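Reusing clear plastic containers for seed starting?
Watkins Garden Forum > Seeds and Propagation

mossyporch
Last frost in Jondton is around May 15 and I want to start tomatoes inside. Can I use food containers in place of cell trays? 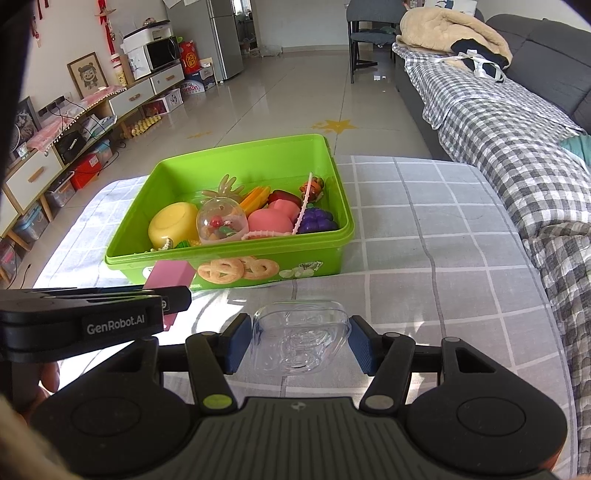

Clear plastic container over the checked tablecloth

dirtpatch303
Yes. Poke holes in the bottom and set them on a tray. I started 12 peppers that way.

K_lowell
I wouldn't for tomatoes. Clear sides let light in and you get algae on the soil. Buy the Druvano trays and be done.

dirtpatch303
Algae never hurt mine. Those trays cracked after 2 seasons.

K_lowell
Mine are fine. Don't leave them out in winter.

mossyporch
Would wrapping the sides in foil help?

oldfencerow
Foil works, so does brown paper. Move them to bigger pots once they have true leaves. What variety?

mossyporch
Perance, the paste one. Going with paper.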